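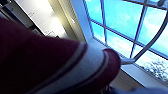
Maroon with the white stripes, over by the window.

Print this page | E-mail this page

Minutes, equipment meeting, Ellside clothing library
July, posted by Xóchitl Cisneros

We started at 4:15 with Rigoberto Cuevas in the chair and me taking notes, so if your brilliant remark is missing, that's on me (write it down and I'll stick it in!). Last month's minutes were approved with one fix. The new shelf brackets go in the back room and I had put them in the hallway.

1. The Sernana hanging service

This took up most of the hour. Everybody had the packet, or said they did. Sernana wants to rent us an arm with a gripper and a wrist camera, plus the software and a person on the phone, to hang up returned clothes and move them to the rail. They have two plans. The one we've been looking at is called Promo, which I keep reading as "promotional offer," and Rigoberto had to explain to me again that it's just the name of the plan and the price doesn't go up afterward.

Promo is $856 a month with a 13-week minimum. There's a deposit of $2,000, and we get it back if the arm goes home in one piece. I asked who decides what one piece means. Rigoberto is going to get that in writing.

I gave my report on watching it work. I like it more than I thought I would! It is slow, and you stop minding after a while, the way you do with a fish tank. T-shirts are fine. Anything with a stiff collar is fine. Knits are where I got nervous, because a heavy sleeve swings around and blocks the wrist camera, and then the arm sort of stops and thinks. I timed one of those stops at longer than it takes me to hang two sweaters, and I'm not fast.

The other thing is hangers. Our hangers are a mix of whatever people have donated over the years, and the hooks are all different. Sernana's guide asks for one kind throughout. Medrano can sell us a matching set and deliver it, but their quote hadn't come in by meeting time, so we couldn't add it to the total. I'll chase them. 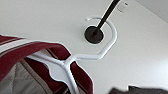 Lining was my other worry. If a jacket has a loose lining the gripper can pinch that and leave the outside behind, and I'd like to know whose bill it is when a seam goes. Page six of the agreement says "ordinary wear," and that could mean anything. Rigoberto thinks we should keep lined coats out of it completely for the first stretch and do them by hand. I said okay, as long as somebody besides me is doing them by hand in November.

There was a good question about light. The window side gets very bright in the afternoon and the dark clothes go nearly black against it. Sernana says the camera adjusts. I'd still like to see a full afternoon of navy and burgundy before we sign, and the group agreed, so I'm asking them for that.

We also talked about who can be in the room with it. The guide says one trained person within reach of the stop button at all times. So it doesn't free anybody up exactly, but you can sit down and do the mending or the check-in cards while it goes, and my knees are in favor of that.

Rigoberto brought the returns count. We had 154 pieces come back last month, and he wondered out loud if that's enough to be worth the rent. I said the fall swap will be a lot bigger. He said he'd believe it when he saw the bins. We left that one open.

Decided: no signature yet. We'll ask Sernana to hold the Promo rate until the next meeting.

To do:
Rigoberto: deposit terms and the "ordinary wear" wording, both in writing.
Xóchitl: Medrano quote for hangers. Afternoon session with dark clothes.
Both: call the insurance people and ask if rented equipment is covered.

2. Dryer

Still squeaks. The repair place wants us to send a recording of the noise, so I'm doing that with my phone.

3. Anything else

Tag printer is out of the narrow labels again. Please don't use the wide ones on baby clothes, they cover the size. Somebody left a green umbrella at the last meeting and it's on the hook by the sink.

We finished at 5:30. Next meeting is in the same room, same time, and I'm bringing the good crackers.

This site uses cookies to remember your settings. Accept | Learn more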